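Wednesday, Tristside bench 5, B. Whitfield

Lamp switch task, dropped episodes. Session stopped at 14:20. Of 61 takes, 8 have a jump in the right tool pose at the moment of contact. Left tool is clean in all of them. 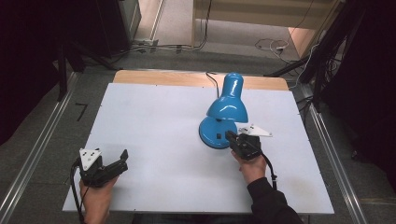 Right jaws against the lamp base, switch side.

First suspect was marker occlusion, but the plate stays in view of the head camera through the bad takes I replayed. Timestamps on the Ondach logger are also fine. The gap is in the pose itself - position steps, then recovers within 300 ms.
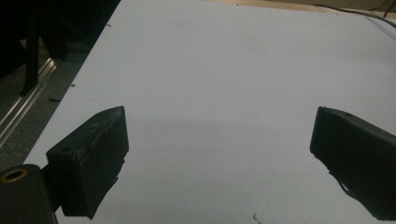
Pad wear is the second item and may be the real one. Oyelaran flagged it in November and I put it off. The lower edges are ragged on both fingers, with small bits hanging down, so contact point is not where the model says it is. A worn pad can slip under load and kick the tool. Doesn't explain why only the right side jumps.

Plan: new pads both sides, re-torque the right plate mount, rerun calibration, then repeat the switch press with the Nirier filter off.

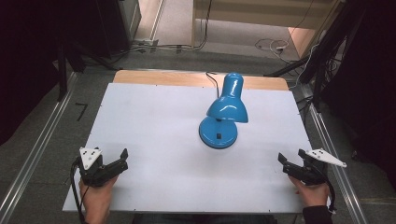 If the step survives all that, swap left and right tools and see which side it follows. Bad takes are tagged, not deleted. Do not train on today's set yet.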